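Pantry Shelf Project, Nerach Community House
Progress report to the Arboleda Fund, 20 Oct 2004
Prepared by Dayana Taipe

Hello again, and thank you for your patience with me while I got the receipts in order! We've spent $515 of the grant so far, nearly all of it on shelving from Temar, and I think you'd be pleased with how the room is coming along.

The black units are up and level (the floor slopes a bit toward the door, so that took a good deal longer than I'd told you it would), and the snack section was the first one we sorted. Bars and other small boxed things go on the upper shelf with their fronts facing out, so that families can choose by flavour and not have to ask. 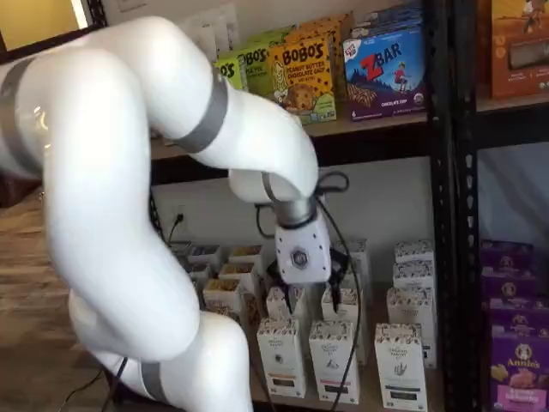

Bobo's and Clif Kid ZBAR boxes on the upper shelf, white cartons below.

We have 84 households signed up now, 16 of them new since my last letter, and the snack shelf is easily the favourite with the kids. I'd like to add a second one at their height if the budget stretches.

The white boxes have been the slower job. Plenty of them look much the same from a distance, so we've been setting them out a few at a time, checking dates and writing up the list before anything goes on a shelf. It's fiddly work, but lovely to do with the radio going. 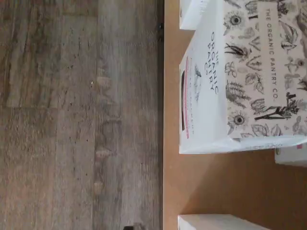 Four white boxes set out, the largest from The Organic Pantry Co.

Still to come before December are the shelf labels, a proper step stool and the last 2 units, which Bevitz has offered to deliver at no charge. I'll send the remaining receipts along with the updated list.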